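Kovia Tudo Key Finder: Review
Posted 2023-11-20 by Teodoro Calvo
Filed under: Household, Small electronics

The Tudo is a radio key finder sold by Kovia as a base unit and four receiver tags. The base has a colored button for each tag. Press the button and the matching tag sounds. There is no phone app, no account and no location history, and the tags do not talk to anything except the base they were paired with. I bought the set in July at the regular price and have used it daily since.

Construction

The base is a plastic slab with a slot on the back for a wall screw and a rubber foot strip for use on a shelf. The buttons have a short, firm travel and a clear click. The color caps are molded, not painted, so there is nothing to wear off. The battery door on the base is held by a small Phillips screw, and the screw threads into a brass insert. The tag doors are the weak part. They turn a quarter of the way around and lock with a coin, and the slot is soft enough that a dime has already rounded one edge of mine.

Each tag hangs from a split ring that passes through a molded eye in the case. The eye is thick and has not cracked or whitened. The ring supplied is too light for a heavy set of keys. It opened slightly after a few weeks, and I replaced it with a steel one from the hardware store.

Range

Kovia gives no range figure on the box, only the word "whole-house." I tested indoors with the base on a hallway shelf at chest height. Through two interior drywall partitions, a tag responded on the first press every time at 40 feet. The same tag placed in a basement room, under the kitchen, needed a second or third press. Inside a closed steel filing cabinet it did not respond at all until I stood next to the cabinet with the base in my hand.

Orientation matters more than I expected. A tag lying flat on concrete responds less reliably than the same tag lying flat on a shelf. Keys piled on top of the tag also reduce range, which suggests the antenna is a loop near the face of the case. I did not open a tag to check, as the halves are welded.

Sound

With a meter held a foot from the tag, the peak reading was nearly 80 dB. The tone is a single high pitch, repeated in short bursts until a timer stops it. It carries well across a hard-floored room and poorly through cloth. Under a couch cushion I could hear that the tag was sounding but could not tell which cushion. A sweep tone would be easier to locate, and the older Wevelari finder I used before this one had exactly that.

The volume cannot be changed. There is also no way to silence a tag from the tag itself, so it will run through its full cycle after you have it in your hand.
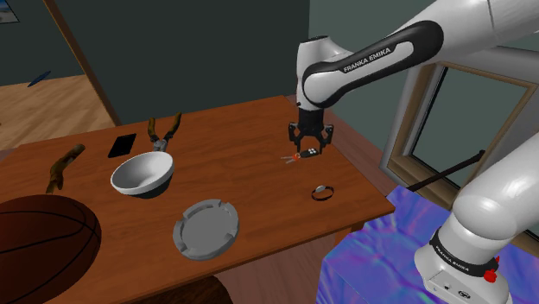 Olga Rivas wrote in after my first notes on this set to say that her tags go off without anyone pressing the base, usually in the evening, and asked whether the pairing can drift. I have not had a false alarm, so I can only go by the manual. The pairing code is set when the tag battery is installed, and the manual warns that a neighboring base may be heard during that step. If another unit nearby is transmitting while a tag is being paired, the tag may learn the wrong base. The procedure is to remove the tag battery, hold the tag's contact pad down to discharge it, put the battery back, and press only the wanted button on the base. I would do this for all of the tags and not just the one that misbehaves. Olga reports that re-pairing stopped the problem on her set.

Battery life

The tags use a common coin cell. The base takes AAA cells, which are not included, though the tag cells are. After four months the tag on my main keys, which I ring most days, is noticeably quieter than the one on the garage keys, which I have rung only for testing. It still works. The base cells test as close to new.

There is no low-battery signal on the tags. The base has an indicator lamp, but it lights only to confirm that a button has been pressed, and it lights whether or not the tag has answered. A dead tag and an out-of-range tag look the same from the base. I consider this the main design fault. The practical answer is to write the date on the inside of the tag door and replace all the cells together.

Compared with others

The Wevelari set is louder and easier to locate by ear, but its base has to stay plugged in, and its tags are thick enough to be awkward in a front pocket. The Ibarra card-style finder is much thinner and fits in a wallet. Its range in my house was poor, and the battery is sealed in, so the card is thrown out when it fails. Phone-based trackers do a different job. They are the better choice if you leave keys in cabs or restaurants. For keys that are lost somewhere between the front door and the laundry room, a button on the wall is faster.

Manual

One folded sheet. The pairing steps are correct but are printed after the section on mounting, and a reader following the sheet in order will screw the base to the wall and then have to take it down to reach the battery door. Pair first, then mount.

Verdict

Good hardware with one poor decision about the indicator lamp. The range is adequate for a single-floor house and marginal across floors. Replace the split rings before use.

Build: good, except tag doors
Range: adequate
Sound: loud, hard to locate under fabric
Battery access: good on base, fair on tags
Recommended: yes, for single-floor use

Comments

Dwayne Strickland
Can the color caps on the base be swapped? My mother cannot tell the green from the brown.

Teodoro Calvo
No. They are part of the button. I put a strip of label tape next to each one and wrote the name of the keys on it.

Fadwa Naciri
Mounted mine on a metal fridge with a magnet strip and the range dropped badly. Moved it to the wall beside the fridge and it came back.

Teodoro Calvo
Consistent with what I saw at the filing cabinet. I will add a line on mounting surfaces to the Range section.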